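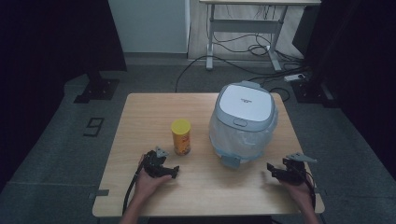 Stistmont, 16 December 2023

Review: Flavemis paired hand grippers

The Flavemis set is a pair of hand-held grippers for recording how a person moves things on a table, so that a robot arm can be trained on the recordings later. You hold one in each hand and do the job yourself. We bought our set in October at the normal price and have used it most working days since then.

The box holds two grippers, two cables, a spare pair of fingertip plates and a printed setup sheet. The sheet is short and mostly clear. The one step it skips is the order in which the grippers should be plugged in. If you connect the right one first, the software swaps left and right, and you have to start over. Setup took me 50 minutes the first time and 15 the second.

In the hand

The bodies are black, with light grey angled plates at the fingertips. Both grippers feel solid. The handle is a little thick for small hands, and after a long session I noticed it in my thumb before anywhere else. Squeezing is smooth through most of the travel and gets stiff near the end, so a light touch on a thin object takes practice.

The cables are my main complaint. One comes off the back of each gripper and hangs down over the edge of the table. That is fine when you work with your hands side by side. When you cross one hand over the other, the cables catch. A longer lead with a softer jacket would fix most of it.

What we tried

We set the table up with household goods of different sizes. A narrow can with a yellow lid, the shape of a snack tube, is an easy pick for one hand. The jaws close around it well, and the plates don't slide on the label.

A rice cooker is harder. Ours was still in its clear plastic bag, and the bag crinkles and shifts under the fingertips. The cooker is too wide for one gripper, so you press from both sides and lift. I dropped the lift and went back to pushing it across the table, which worked every time. The release button on the lid can be pressed with one fingertip plate once the bag is off.

Software

Each take is saved as its own folder. We have 1601 takes so far, and 6 of them would not open. Support answered my message in two days and sent a small update. I have not lost a file since. Export is slow, and there is no way to rename a batch.

Compared with the Diltetti

I used the single Diltetti gripper last year. It is lighter and has a better cable, but there is only one of it, and two-handed work is the reason to buy a kit like this.

Worth buying if you need both hands. If your jobs are all small pick and place, the Diltetti will do and takes up less of the table.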